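Ground plane (computer graphics)

In three-dimensional computer graphics, a ground plane is a flat horizontal surface placed in a virtual space to give the viewer a sense of scale, direction and level. It is usually drawn at height zero and is often the first thing loaded when a new file is opened. Modelling, animation and architectural programs all supply one by default, although its colour and spacing vary from one program to the next.

The idea comes from drawing. Painters who learned linear perspective often began with a tiled pavement, ruling the receding lines toward a vanishing point and then placing figures on the squares. Draughting schools taught the same exercise well into the age of the computer. At Grelldale, where Tülin Tekin ran the perspective course, first-year students ruled a floor in pencil each October before they were allowed to draw a building on it.

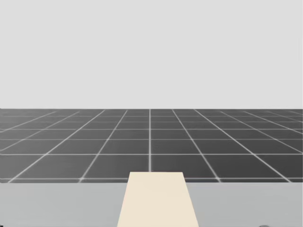
A ground plane may be finite or effectively endless. A finite plane is an ordinary polygon, commonly one with a side of 200 units, and its edges show when the camera is raised. An endless plane is either calculated for each pixel or made very large and moved along with the camera, so that the edge is never reached. Distant lines are a known difficulty with both kinds. Where many lines fall within a single pixel they flicker or form moiré patterns, and programs deal with this by filtering the texture, fading the lines with distance or switching to a coarser spacing.

Spacing is normally tied to the working unit. The drafting package Cutus, written by Erhan Akbulut, offered 18 preset spacings and allowed the major and minor lines to be coloured separately. Its successor, Ando, dropped the presets in favour of spacing that changed with the zoom level — a change some users disliked, as a square no longer stood for a fixed length.

The ground plane should not be confused with the picture plane, the imaginary upright surface onto which a view is projected.

See also: Horizon line; Vanishing point; Texture filtering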